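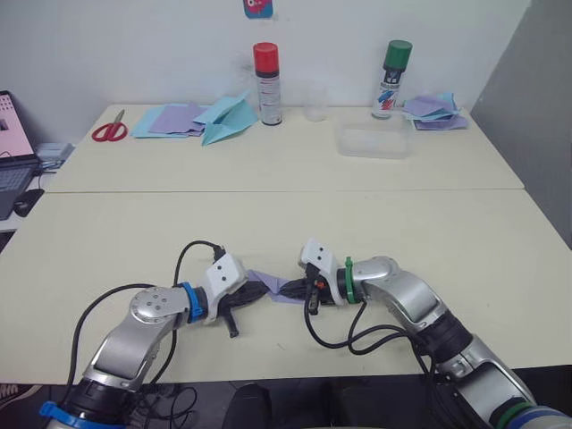 Paper folders wanted for our March table at Wundevance

I run the paper table at Wundevance, the little craft studio on Frade Street, and I'm looking for people who'd like to come and fold with me this spring. I'm putting together a beginner's booklet of paper planes, and before it goes to the printer I want real hands trying every single page (mine know the folds too well by now, so I skip right past the confusing bits!).

You don't need any experience. If you've never made a plane that flew farther than your own feet, I'd love to have you. If you've been folding since grade school, come anyway - I need a couple of people who'll argue with me about wing creases.

What you'd be doing: two sessions in March, 80 minutes each, at a big table with plenty of room for your elbows. You get a stack of colored sheets, a pair of scissors and a draft of the booklet with 14 designs in it. Fold what you can, scribble on the pages, and tell me where you got lost. Crumpled sheets are fine, and please don't throw them out, I like to see where a fold went wrong. After that we fly everything down the hallway, and it gets pretty loud.

You should be 14 or older and able to make both sessions. Left-handed folders, please write in! My drawings were all done by a righty and I'm sure it shows.

I can pay $40 per person for the two sessions together, and you'll get a copy of the booklet once it's printed. There's coffee, and the Lomus bus from Wokville stops right across the street.

To sign up, drop a note at the front desk or use the contact form on the Wundevance page by 1/15/20. Tell me your age, whether you're a lefty or a righty, and the last thing you made out of paper - a grocery list folded in half counts. I'll write back to everybody with the session times.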